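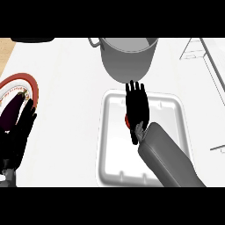

Figure 2. Countertop with a cooking pot and a cutting board (computer rendering).

3.2 Household survey

We mailed a two-page form on home cooking to 217 households in Fultport in July, and 77 returned it complete. The form asked how often each household cooked from scratch, who did the cooking, and how leftovers were stored. Households that kept a written meal plan reported throwing out less food than those that did not. Income had little effect on this result. Answers were coded twice using the Makowska scale, and differences were settled by a third reader.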